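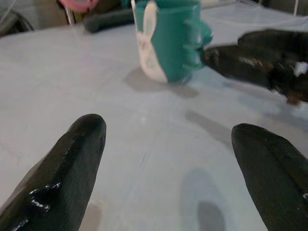 Chapter 7
Two Arms, One Table: Rules for Shared Space

I learned most of what's in this chapter by getting it wrong. My first two-arm cell was at a little shop in Bindville, and I wrote the rules for it on the back of a packing slip. There were three of them. By August we had 141 entries in the incident log, nearly all of them minor, and I'd say most came down to one arm being somewhere the other arm's program didn't expect.

So let's talk about who gets to be where, and when. Take a mug with a handle on the right. If one gripper is coming in from that side, the other has no business closing on the body until the first has either taken hold or backed off. Sounds obvious, right? Now try writing it down so that a new operator, a safety reviewer and a controller all read it the same way. That's the hard part, and it's what we'll be doing for the next 20 pages or so.

I'll lean on the Wirkden cell a lot. Filipa Rebelo and Aníbal Ramalho ran it for years and kept wonderful notes (messy, but wonderful!), and they let me borrow their zone rules almost word for word. Their log covers 1,056 two-arm runs, and we'll work through a few of the bad ones in Section 7.4.

Some words you'll need before we start:

Shared zone - any part of the table both arms can reach.
Claim - a request by one arm to enter the shared zone.
Hold point - the place an arm waits, fingers open, while the other has the claim.
Release - the moment the claim is given up. Please note that opening the fingers is not a release. The arm has to be back at its hold point first.

That last one trips people up every time I teach this. Sofia Mota still argues with me about it, and she has a decent case, which you'll find in the exercises.

Before you read on, sketch your own table from above and shade in the shared zone. Pencil is fine. You'll be redrawing it in Section 7.2.

7.1 Drawing the Shared Zone

Start with reach, and measure it with the gripper mounted.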